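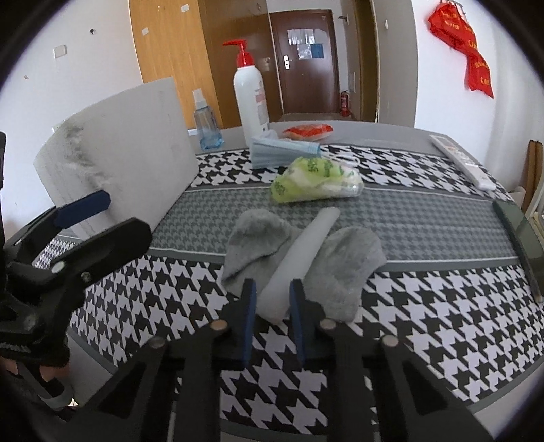 Houndstooth cloth on the table, grey band across the middle.

Tuesday, 9.20. Gardenia accord, second trial for Lollel.

Weighed the new base again, 20 g batch, because yesterday the balance was drifting. Jasmine part is lowered, coconut note kept the same. On the strip it opens too green for the first minutes, then comes the creamy side which I like. The lot from Jakubowski smells more of mushroom than the old one – please do not mix the two bottles, they have now different labels.

Left strip 316 in the cupboard and will smell it after 36 hours. On skin I did not try yet.

Sandalwood from Doltgate is nearly finished. I asked for a price from Sistalham also, no answer so far.

To do: dilute the tuberose again, the present one is cloudy. Try with less musk. Ask if Lollel still wants it for the body cream – in cream the green note can become soapy, we had this in March.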